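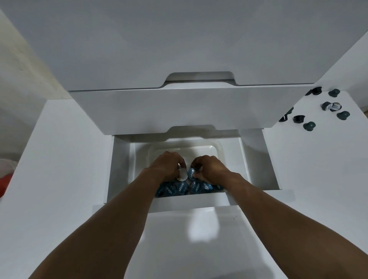 Janelle Lumbao asked whether the arm should be allowed to close the bottom drawer at all before the force limit has been looked at again. Good question, Janelle, and my answer is no, see item 2!

CAPSULE SORTING CELL, RESTART CHECKLIST
Filled in by Atieno Mwakyusa, July

1. Emergency stop, both buttons. PASS
Lovely crisp response from each one.

2. Drawer closing force. FAIL
Limit is 156 newtons. The arm pushed past it on 4 closings and didn't fault. Sorting stays manual until Ruan has reloaded the Kakent settings.

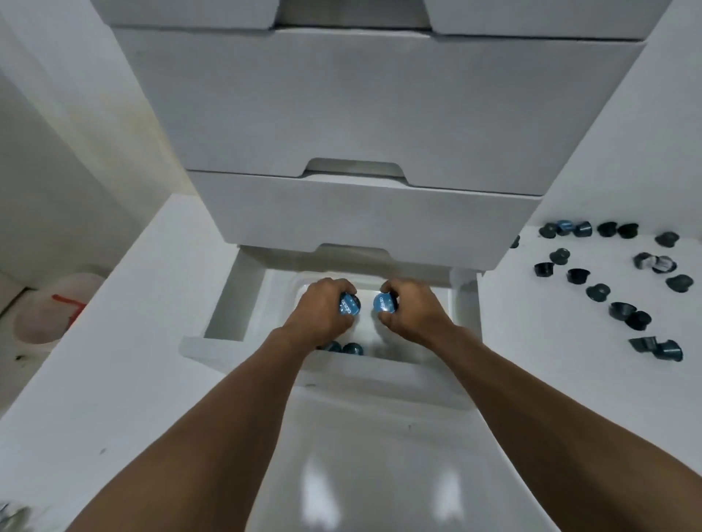 3. Grip release. FAIL, but we're close
The fault log is wonderfully clear this time: the gripper reported "open" while its fingers were still shut. Anathi wants to retest with mixed colors and positions, which I love. Capsules lying on their sides next to the drawers, like the dark ones on the white top, are exactly the kind it held on to. Retest with 11 picks per color.

4. Light curtain. PASS
Stops the arm from either side. Rerun after any move of the unit.

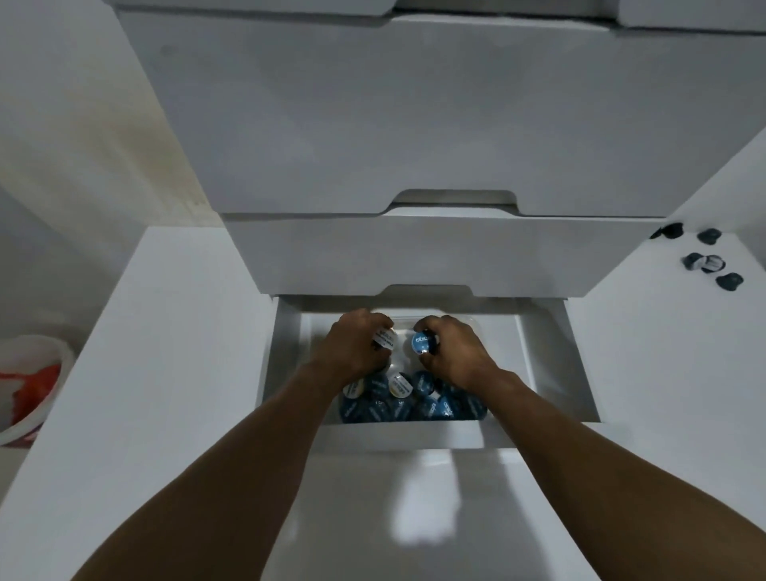 5. Restart lockout. OPEN
After the grip fault the arm started up again by itself at 700 ms, with no reset pressed. Must need a key reset. Power stays locked off and Ruan holds the key.

Signed off for hand sorting only. Great catch on item 5, Anathi!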